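Product review: Standow three-tier clear display riser
Reviewed for the Mirngate Community Pantry Network equipment register, 9 May 2025

The Standow riser is a stepped display rack in clear acrylic, sold flat in a carton and intended for shop counters, canteens and shared pantries. The Network purchased 14 units in October to replace the wire shelves previously used at its service tables. This review sets out how the riser has performed in that setting, with remarks on the containers commonly placed beside it.

Assembly is straightforward. The side panels slot into the treads without screws, and the printed instructions are adequate. The protective film should be peeled before the panels are joined, as it is difficult to remove from the slots afterwards. One unit arrived with a chipped corner and was exchanged by the supplier, Lambrakis, without charge.

Stability is satisfactory under ordinary loads. Small boxes sit well on the treads and their labels can be read from a standing position. Round goods are less well served. The treads have no raised lip, and cans or small bottles laid on their sides depend on the level of the table to remain in place. Sites with older trestle tables are advised to stand such items upright or to keep them in a separate tray.

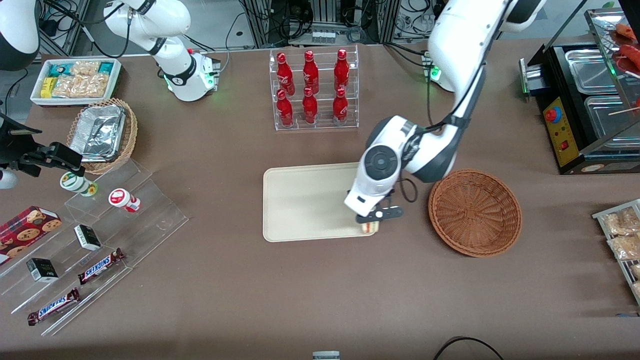 Onis wrote in response to the draft of this review that the lack of a lip was the one reason their site had returned to baskets for snack packets, and asked whether a strip of clear edging could be fitted to each tread. The Network has since trialled adhesive edging on two units. It holds, although it collects crumbs and must be wiped more often than the tread itself.

Baskets and bins remain the better choice for soft packaging. A white rectangular bin takes clear-wrapped snack packets in quantity and can be refilled quickly. A round wicker basket with a braided rim suits a single foil-covered container, and its appearance is warmer than that of plastic — a point raised favourably by several sites. Wicker should not be used for unwrapped food.

Cleaning requires some care. Acrylic marks easily, and the colour of the table beneath shows through every scratch. A soft cloth with mild detergent is recommended. Spray products containing alcohol should be avoided, as they left a cloudy finish on one tread.

The riser is recommended for boxed goods and upright cans at sites with level tables. It is not recommended as the only container on a mixed table. Orders should be placed through the Mirngate office, quoting catalogue item 595.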